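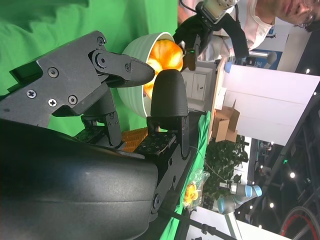
Renting a pair of grippers by the month: a chat with Rafail Psarras

I caught Rafail Psarras on a Monday, coffee in one hand and a hex key in the other, which is how I've found him every time we've met. He looks after the rental kits at Plorico — two black grippers, wrist mounts, cables and the software to run them — and I wanted to know who on earth rents a robot hand.

"Small shops, mostly," he told me. "People who want to try picking before they buy an arm. They've got a bench and a box of odd-shaped things, and they want to know if it'll work on their stuff."

Odd-shaped is right! The trade show table had a ribbed white bowl with a shiny orange thing inside, and both grippers were in close around it. I asked why a bowl, of all things.

"A bowl's got a rim, it's got a curve, and whatever's in it rolls," he said. "You learn a lot from a bowl. Boxes make everybody look good."

The bit I kept coming back to was the fingers. One is a flat pad that comes to a point, the other is chunkier with a textured tip, and I'd assumed somebody had grabbed the wrong part. Nope. Rafail says customers can mix them, and the kit ships with 12 to play with. Swapping one takes him 2 minutes. (I had a go later and it took me a lot longer, and I dropped a screw.)

So what's it like to live with? I called Iason Xenos, whose packing shop in Lullodham has had a kit since July. He likes it, with a grumble or two. "The cable gets in my way and the manual is 100 pages," he said. "I read the first six. My nephew read the rest."

He runs 300 picks in a morning and then switches it off for lunch. Would he buy one outright? "Ask me when the rental's up," he said, and went back to his packing.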